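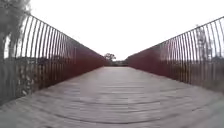 Exterior Wood Deck Boards: Care, Coating and Replacement FAQ

Filed under: Timber Care > Decks, Walkways & Bridges
Updated June 8, 2022
14 comments | 37 shares

These answers apply to uncoated and oil-finished softwood and hardwood boards used outdoors on decks, boardwalks, jetties and garden bridges. They do not apply to composite boards or to tropical hardwood that has been factory sealed with a film-forming product. Questions on invoicing and returns are handled on the Orders page.

GENERAL

Why does exterior wood turn gray?

Ultraviolet light breaks down lignin in the outer layer of cells. Rain then washes the breakdown products away and leaves a surface that is mostly cellulose, which is pale. Surface mold adds the darker gray tones. The affected layer is thin, normally well under a millimeter, and the wood beneath keeps its original color.

Does graying mean the boards are failing?

No. Color is a poor guide to strength. A gray board can be fully sound, and a board that still looks brown under a pigmented finish can be rotten at the fastener. Test condition by probing, as described under Inspection.

Why do some boards fade faster than others in the same run?

Exposure is the main factor. Boards in open sun lose color first. Boards under trees stay darker for longer but collect more algae. Heartwood and sapwood also weather at different rates, and most commercial batches contain both.

Should boards be laid across the direction of travel or along it?

Across, in most pedestrian work. Transverse boards give better grip underfoot, the gaps drain evenly, and a single damaged board can be taken out without disturbing a long length of the surface. Lengthwise boards need cross bearers at close spacing, and a gap running along the direction of travel can catch a bicycle wheel.

What gap should be left between boards?

It depends on moisture content at the time of fitting. Kiln-dried boards will swell after installation and need a wider starting gap. Green or freshly treated boards will shrink, and can be fitted close. Follow the table supplied with the boards. If the table is missing, ask the yard for the moisture content on the delivery note before cutting anything.

CLEANING

How often should a walking surface be cleaned?

Once a year in open positions and twice in shade. Schedule the main clean for spring, after the last hard frost. A dry day in June is usually suitable for the coating work that follows.

Can I use a pressure washer?

It is possible but not recommended on softwood. High pressure lifts the soft earlywood between the growth rings and leaves a ridged, furry surface that holds water. If a pressure washer must be used, fit a fan nozzle, keep the lance moving with the grain, and stop if fibers begin to lift. A stiff nylon brush and cleaner will do the same job with less damage.

Which cleaner should I use?

For algae and general dirt, Hedlund Deck Wash diluted according to the label. For gray discoloration where the original color is wanted back, use an oxalic acid brightener such as Ollent Restore. The two must not be mixed. Rinse fully between products.

Is household bleach acceptable?

It kills mold but does not remove gray fiber. It also corrodes galvanized fasteners and attacks the wood surface if left to dry. We do not supply it and do not recommend it.

Do I need to protect plants?

Wet the soil and foliage thoroughly before applying any cleaner, and rinse again afterward. Over open water, do not use chemical cleaners without checking with the local authority. Brush and clean water only is the normal method on bridges over streams.

INSPECTION

How do I test a board for decay?

Push a narrow screwdriver or bradawl into the end grain, around each fastener, and at the line where the board sits on the bearer. Sound wood resists and splinters in long fibers. Decayed wood accepts the point easily and breaks across the grain in short pieces. Record the position of every failed board before lifting any of them.

The boards sound hollow in places. What does this indicate?

Usually a board that has cupped and lost contact with the bearer. Check the fasteners. If they are tight and the board still rocks, look at the bearer from below. A soft bearer is a structural fault and must be dealt with before the deck surface is.

What about surface cracks?

Shallow cracks along the grain are called checks and are normal. They open in dry weather and partly close in wet. Replace a board when a check runs through the full thickness or passes through a fastener hole and out of the end.

Should railings be inspected at the same time?

Yes. Apply a firm sideways push at each post and listen for movement at the base. Check each upright for looseness. On metal railings look for rust staining at welds and at the fixing plate. On timber railings probe the lowest 50 mm of each post, where water is held longest.

COATING

Oil or stain?

Penetrating oil for walking surfaces. Film-forming stains and varnishes wear through on the foot line, then peel, and the remaining film has to be sanded off before recoating. Oil wears away gradually and can be topped up over a cleaned surface.

Can I leave the boards uncoated?

Yes, if they are pressure treated to the correct class or are a naturally durable species. Oil reduces checking and slows color change. It is not a preservative unless the label states that it contains one.

How many coats of Fetcombe Exterior Oil are needed?

Apply 2 thin coats to new or brightened boards. On maintained boards a single coat is sufficient. Wipe off any oil that has not been absorbed after twenty minutes. Oil left standing on the surface will turn sticky, attract dirt, and may stay soft for weeks.

What is the correct moisture content for coating?

Below 18 percent, measured with a pin meter at several points along the run. Without a meter, sprinkle a little water on the board. If it soaks in within a minute, the surface is generally dry enough. This test is not reliable on boards that still carry old oil.

Does clear oil stop graying?

Only for a short period. Pigment is what blocks ultraviolet light. A lightly tinted oil will hold color considerably longer than a clear one of the same type.

How should used rags be handled?

Oily rags can self-heat and catch fire. Lay them flat outdoors to dry fully, or soak them in water and seal them in a metal container. Do not leave them folded or in a pile.

GRIP

The surface is slippery when wet. What are the options?

Clean first. Algae is the cause in most cases, and a clean board often needs no further treatment. If the surface is still slippery, fit inserted grip strips or apply a two-part resin with aggregate. Wonano strips are screwed into a routed groove and can be replaced individually.

Do grooved boards give better grip?

Not reliably. Grooves across the direction of travel help a little while they are clean. Once they fill with dirt they hold water and support algae growth, and the surface may perform worse than a smooth sawn board.

Can I use rock salt in winter?

Salt does limited harm to the timber but shortens the life of steel fasteners. Sharp sand is preferred. Sweep it off in spring, before it packs into the gaps.

REPLACEMENT

Which fasteners should I use?

Stainless steel screws, grade A2 inland and A4 near salt water. Fit 2 screws per board at each bearer. Copper-based preservatives corrode plain and lightly plated steel, so zinc-plated indoor screws must not be used in treated timber.

Do I need to pre-drill?

Always in hardwood, and within 75 mm of the end in softwood. Set the screw head level with the surface. Driving it deeper creates a cup that holds water directly over the hole.

Will a new board match the old ones?

Not at first. Allow one or two seasons for an uncoated board to tone down. Turning an old board over is not a good match either, as the underside will have weathered differently.

Cut ends on treated boards: is sealing necessary?

Yes. Treatment penetrates only part of the section, and cutting exposes untreated wood. Brush end-grain preservative onto every cut and every drilled hole, allow it to soak in, and repeat.

How much notice do you need for a large order?

Stock lengths ship from the yard in the normal way. Orders over 800 boards are milled to order and the lead time is confirmed in writing. Send a cutting list with finished lengths, not deck area, as waste varies with the layout.

Who do I contact with a technical question not covered here?

Write to Romana Charvát at the technical desk. Include the species, the age of the boards, the last product applied, and a moisture reading if one is available.

Related articles
Reading a Timber Treatment Certificate
Bearer Spacing Tables for 28 mm and 35 mm Boards
Stainless Screw Grades Compared
Oxalic Acid Brighteners: Safe Handling
Removing Failed Varnish From Decking
End-Grain Sealers: Application Notes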